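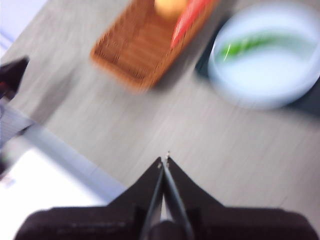 Gripper reports "object held" when there is nothing in the fingers
Posted in Fornville Makers Help, Arms and Grippers

tallska_bench
I have a two-finger electric gripper on a small tabletop arm. The job is moving items out of a basket and into a bowl. It ran fine through most of November and then it started doing this: the arm goes down, the fingers close, the controller says it has a grip, and the arm carries nothing over to the bowl and opens up as if all is well. The next cycle starts and it does it again.

I only noticed when I went back through the log. Out of 300 cycles, 70 were marked as good grips and had nothing in them. No error code on any of them.

What I have tried so far:
Power cycled everything.
Swapped the cable to the gripper.
Lowered the closing force. This made it drop heavier things and did not fix the false grips.
Slowed the arm down on the approach.

The grip check is the stock one that came with the Vukari controller. I have not changed the settings since I set it up, except that I put new pads on the fingers when the old ones wore smooth. Is the gripper dying, or is this a setting?

mtshali_user
Mine did that and I ended up buying a new one. Might be the motor. Check your warranty.

forn_line2
It's a setting, and the pads are why it changed.

The stock check does not know whether something is in the fingers. It looks at the motor current and the position when the fingers stop. If they stop before the position saved as "fully closed," it calls that a grip. Your new pads are probably a little thicker than the worn ones. Now the pads touch each other early, the motor stalls, and the controller takes that as an object. The reason you only see it on part of your cycles is that rubber squeezes by different amounts, so some closes get just past the line and some don't.

To fix it:
Stop the program and take the arm out of auto. Keep your hands away from the fingers while it is powered.
Close the gripper on nothing, at the same force you use for the job. Write down the position it reports.
Do that several times and use the widest reading.
Put that in as the closed position, then add a small margin on the open side.
Go back to your old closing force. Lowering it makes this worse, as the pads squeeze less.
Close it on the thinnest thing you need to pick up. If that reads as empty, your margin is too big.

On the controller I have, the position runs from 0 to 4000 and I had to move the closed value by almost 200 after a pad change. Don't copy my number, measure yours.

Also have it check the grip a second time after the lift, before it travels. The stock routine checks once at the close and never looks again, so a part that slips out on the way up still gets counted.

tallska_bench
Measured it and the empty close was stopping short of the saved value nearly every time. I changed the closed position and put the force back where it was. Ran it through the afternoon and no false grips in the log. I have not added the second check yet. The old pads are still in a drawer and they are clearly thinner when I hold them next to the new ones.

forn_line2
Good. Write the new value on a piece of tape and stick it on the controller with the month. You will need to do it again when these pads wear down, and then the error goes the other way and it starts missing thin parts.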